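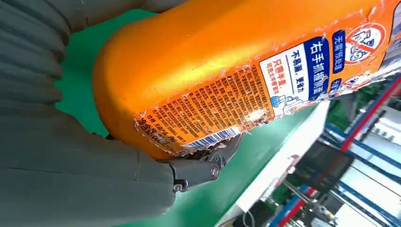 라벨이 군데군데 찢어지고 일어난 주황색 병. 그래도 "只需半瓶"는 읽힙니다.

2023년 8월 31일

싱크대 아래를 정리해야지, 정리해야지 하면서 여름을 다 보냈습니다. 7월에 마음을 한 번 먹긴 했는데 그때는 문을 열었다가 그대로 닫았어요. 너무 더웠고, 쪼그려 앉을 자신도 없었고, 무엇보다 어디부터 손을 대야 할지 모르겠더라고요. 그러다 어제 저녁을 일찍 먹고 설거지를 끝냈는데 고무장갑 여분이 도무지 안 보이는 거예요. 분명히 묶음으로 사 둔 게 있을 텐데 하면서 안쪽으로 팔을 넣어 더듬다가, 결국 안에 있는 걸 죄다 꺼내게 됐습니다. 장갑은 맨 구석에서 나왔고, 이왕 꺼낸 김에 정리까지 해 보자 싶었지요.

40분이면 끝날 줄 알았습니다. 늘 그렇듯이 그 시간은 병 라벨 읽는 데 다 썼고요 :)

병 이야기부터

저는 청소용품을 쓸 일이 있을 때마다 하나씩 사는 사람이에요. 어떤 건 선물 세트에 들어 있었고, 어떤 건 이사 나가는 이웃이 아깝다고 주고 갔고, 어떤 건 해외 배송 사이트 Sirside에서 배송비를 맞추려고 같이 담은 것들입니다. (적립금 384원 쓰겠다고 필요도 없는 걸 담은 적도 있어요. 부끄럽지만 사실입니다.) 그러니 안에서 나오는 병들이 국적도 모양도 제각각이에요.

그중에서 제일 오래 붙들고 있었던 게 맨 위 사진의 주황색 플라스틱병입니다. 라벨이 얼마나 해졌는지, 가장자리는 다 일어나 있고 찢어진 틈으로 병의 주황색이 그대로 드러나요. 한쪽 끝은 하얀 종이 결이 보풀처럼 일어나서 너덜너덜하고요. 바코드도 군데군데 긁혀 있습니다. 글씨는 온통 중국어인데, 저는 한자를 학교 다닐 때 배운 만큼밖에 몰라서 번역 앱을 켜 놓고 한 줄씩 들여다봤어요.

빨간 글씨로 적힌 "只需半瓶"는 반 병이면 된다는 말이고, 검은 글씨 "不易漏，更省力"는 잘 새지 않고 힘이 덜 든다는 뜻이래요. 그 옆 파란 띠에는 "右手抓握侧面", 오른손으로 옆면을 잡으라는 말이 있고 밑에는 손과 병을 그린 조그만 파란 그림도 있습니다. 병 하나 잡는 데 어느 손으로 어디를 잡으라는 것까지 적어 주다니 참 친절하다 싶었어요. 저희 어머니가 김치통 건네주실 때 하시는 말씀이랑 비슷합니다. 밑에 받쳐라, 기울이지 마라, 뚜껑 말고 옆구리를 잡아라.

더 읽고 싶었던 건 작은 글씨가 빽빽한 부분이었어요. 쓰는 방법이나 성분이 적혀 있을 것 같은 자리인데, 글씨가 워낙 잘아서 앱이 반은 엉뚱한 소리를 합니다. 돋보기를 가져와도 제 눈으로는 어림없었고요. 한쪽에는 빨간 동그라미에 빗금이 그어진 금지 표시도 있는데, 정작 뭘 하지 말라는 건지를 확실하게 알 수가 없으니 마음이 찜찜하더라고요.

이런 병은 어디에 쓰는 건지 짐작만으로 쓰면 안 된다고 생각해요. 예전에 Górecki 욕실 세정제를 다 쓰고 그 통에 다른 걸 옮겨 담아 쓴 적이 있습니다. 그때는 알뜰하다고 뿌듯해했는데, 몇 달 지나니 안에 뭘 넣었는지 저도 모르겠는 거예요. 냄새를 맡아 볼 수도 없고, 한참 들고 서 있다가 결국 구청에 전화해서 버리는 방법을 물어봤습니다. 그 뒤로 옮겨 담는 일은 하지 않아요.

어쨌든 이 주황색 병은 색 하나는 참 곱습니다. 눕혀 놓고 보면 빛이 드는 데가 환하게 비쳐서, 한쪽은 노르스름하고 다른 쪽은 더 진한 주황이에요. 어릴 때 마시던 환타 색 같기도 하고요. 그래서 더더욱 조카들이 놀러 왔을 때 손 닿는 데 두면 안 되겠다 싶었습니다.

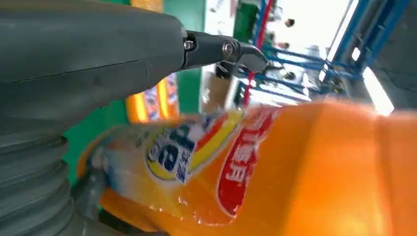
다시 넣기 전에 정한 것들

먼저 라벨이 멀쩡할 때 앞뒤로 사진을 찍어 두기로 했어요. 휴대폰에 "싱크대 밑"이라고 앨범을 하나 만들었는데, 생각보다 든든합니다. 가게에서 이게 집에 있던가 싶을 때 꺼내 보면 되니까 또 사는 일도 줄어들겠지요. 진작 할 걸 그랬어요.

그다음엔 이름표입니다. 서랍에 굴러다니던 Dastitz 라벨 테이프를 꺼내서 산 달이랑 쓰는 곳을 적어 병마다 붙였어요. 원래 라벨 글씨를 가리지 않게 어깨나 목 쪽에 붙이는 게 좋더라고요. 처음 몇 개는 아무 생각 없이 설명서 위에 턱 붙였다가 도로 떼느라 고생했습니다. 종이 라벨 위에 붙인 테이프는 떼면 밑에 있던 글씨까지 데리고 올라와요. 혹시 따라 하실 분은 꼭 맨 플라스틱에 붙이세요.

바구니는 Vestov에서 나온 길쭉한 걸로 네 개를 썼습니다. 주방용, 욕실용, 빨래용, 그리고 나머지 하나는 "모르겠음" 바구니예요. 라벨이 해져서 용도를 확인 못 한 것들은 전부 거기 넣고, 위 칸으로 올려 뚜껑을 덮었습니다. 주황색 병도 당연히 그리로 갔고요. 중국어를 잘하는 친구에게 사진을 보내 놨으니 답이 오면 제자리를 찾아 주든지, 방법대로 버리든지 하려고 합니다.

그리고 병은 웬만하면 다 세워서 넣었어요. 그동안 키 큰 것들은 배관에 걸린다고 눕혀 두곤 했는데, 눕혀 두면 앞에 있는 걸 꺼낼 때마다 굴러서 서로 부딪치고, 그렇게 비벼지면 라벨이 남아나질 않겠더라고요. 배관이 지나가는 쪽에는 수세미랑 장갑처럼 납작한 것만 두고, 키 큰 병들은 문 쪽으로 몰았습니다. 문을 열면 이름표가 한눈에 들어와서 괜히 한 번씩 열어 보게 돼요. 오늘 아침에도 커피 물 올려놓고 또 열어 봤습니다.

바닥에 깔 것

꺼낸 김에 바닥도 닦았는데, 전에 깔아 둔 신문지가 눌어붙어서 떼어 내는 데 애를 먹었어요. 미지근한 물을 적신 행주를 올려 두고 한참 있다가 플라스틱 주걱으로 살살 밀었더니 그제야 일어났습니다. 새로는 물세척이 되는 매트를 깔았고, 모서리가 좀 남아서 가위로 둥글게 잘라 맞췄어요. 삐뚤빼뚤하지만 문 닫으면 안 보입니다.

버리려고 따로 빼 둔 빈 통이 여섯 개 나왔어요. 헹궈도 되는 것인지 통마다 확인하면서 내놓느라 오늘 오전이 또 훌쩍 갔습니다. 제가 사는 동네는 플라스틱 통에 붙은 라벨을 떼고 내놓아야 하는데, 꼭 이런 통들은 라벨이 찰싹 붙어서 안 떨어지더라고요. 드라이기로 따뜻한 바람을 쐬면 조금 수월합니다. 다 쓴 걸 깨끗이 비운 뒤에만 하시고, 창문은 열어 두시고요.

다음엔 세탁실 선반 차례인데, 거기는 문도 없어서 먼지가 제법 쌓였을 거예요. 추석 전에는 하고 싶은데 어떻게 될지 모르겠습니다. 라벨 테이프가 얼마 안 남아서 우선 그것부터 주문해 놓았어요.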